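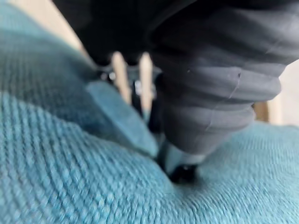 Folding thick, loopy cloth is my favorite chore in the whole house, so your message about the linen closet made my morning! I've been through every mistake on your list and a few you haven't gotten to yet. The thing I'd look at first is the rows. On the teal piece you can follow the little loops in their parallel lines, and as soon as the cloth bunches the lines bend along with it, so you can tell at a glance which way it's being pulled. Once I learned to see that, my folding got better in about a week. I stopped lining up the hems (hems lie, especially on anything handmade) and started lining up the rows.

I'll put answers in between your paragraphs, the way we used to do it on this list before everybody's mail program started top-posting.

On Wednesday, December 29, 2021, a member in Trindstead wrote:

> Hello all. First post after a long time reading. I have inherited a
> linen closet. It has three deep shelves and no light, and it is
> packed solid with blankets, bath things, dresser scarves and a good
> many pieces I can't name. I took everything out yesterday and now I
> can't get it back in. Where do you start?

Start with the bed! Clear it off completely and put an old sheet down so the fuzz has somewhere to go. Then make piles by thickness. Everybody wants to sort by what a thing is for, and you'll lose an afternoon on the pieces you can't name. Thickness you can feel with your eyes shut. I end up with thin, middling, thick, and one pile of things that won't stay put however you fold them.

My closet holds over 40 pieces and it isn't a big closet. The middling pile is the one that does all the work, and it should get the shelf you can reach without bending.

> I was taught to fold in half, in half again, and in half again. With
> the thick ones this makes a sort of brick that springs open. Am I
> doing it wrong or is the cloth wrong?

Neither one, it's just too many halves. Each time you fold over an existing fold you're asking the inside layers to go around a tighter corner than the outside ones, and they push back. Thirds are so much kinder. Lay it out flat, bring one side a third of the way over, bring the other side over that, and smooth from the middle out with your flat hand. Then fold it in thirds again going the other way, or roll it if your shelf is deep.

A few things I do at that stage:

Smooth before each fold and again after. A narrow little crease that gets trapped under a fold will still be there in April when you take it out.

Pinch the edge of the fold gently and let go. If it rises back up into a ridge, let it! I used to lean on it with my forearm. With looped or knitted cloth you flatten the loops and get a line that looks like wear.

Keep your rings off. I've pulled exactly one loop with a ring and I can still find it on the blanket. 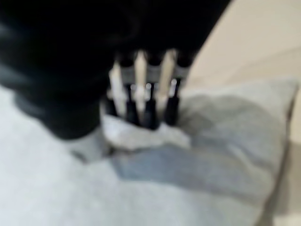

Pale fabric, pressed from above.

Light-colored pieces deserve a paragraph of their own, because everything shows. I handle those first, with clean hands, before I've touched the dark blankets and picked up their lint. They also go on the top shelf in my house, so nothing sheds down onto them. If you want a layer between shelf and cloth, plain washed cotton has always done well for me. Somebody on the list was very keen on the Evoten shelf liners a few years back (the thread is in the archive, it starts at message 3449) and there was a lively back-and-forth about whether the rolls stay flat. I've never tried them and would love to hear from anyone who still has theirs down.

> Some of the pieces have been folded the same way so long that the
> creases look permanent. Is there any hope for them?

Lots of hope! Shake the piece out, lay it over the back of a couch or across a spare bed, and leave it a few days. Some relax completely by themselves. For the stubborn ones I mist the crease lightly, pat it with my palm, and let it dry flat. I don't iron anything with loops. The steam from an iron held well above the cloth is fine if you have the patience, and I mostly don't.

When you fold it again, put the folds in new places. If it was in half, go to thirds. If it was in thirds, start from the other edge. I refold the whole closet twice a year and it takes me an evening with the radio on — one of my very favorite evenings, I'm not embarrassed to say.

> Last thing. There is one knitted blanket in a soft blue-green that
> everyone in the family remembers. It has a label that says Ñahui and
> nothing else. Does anyone know it, and should it be stored flat?

I don't know the label and I'd be so happy if somebody did. There was a shop in Vonport that carried blankets with woven labels a bit like what you describe, but it closed 17 years ago and I only ever went in to stroke things and leave again.

As for storage, flat or in a loose roll, and never on a hanger. Knits grow. I hung one over a closet rod for a winter and it came down 4 inches longer on one side, and washing it didn't bring it back. If you roll it, roll in the direction the rows run so they curve easily around the inside. Put it on top of its pile with nothing on it at all. And use it! A blanket the whole family remembers should be on the couch half the year, in my opinion, and being picked up and refolded all the time is very good for it.

One question back to you, and to anyone else who's reading. How are you all keeping the thick pile from sliding forward off the shelf? I've got mine with the folded edges facing out, which looks lovely and makes it easy to pull out one piece, but the stack creeps toward the door a little every week. I've thought about a low strip along the front of the shelf. I've also thought about making shorter stacks, except then I'd have to give up the space I'm using for the tablecloths, and I've only just gotten those to fit.

Please write again when the bed's clear, and tell us what the pieces you can't name look like. I'd bet several of us would enjoy guessing.

Warmly, from a very tidy closet and a very untidy everything else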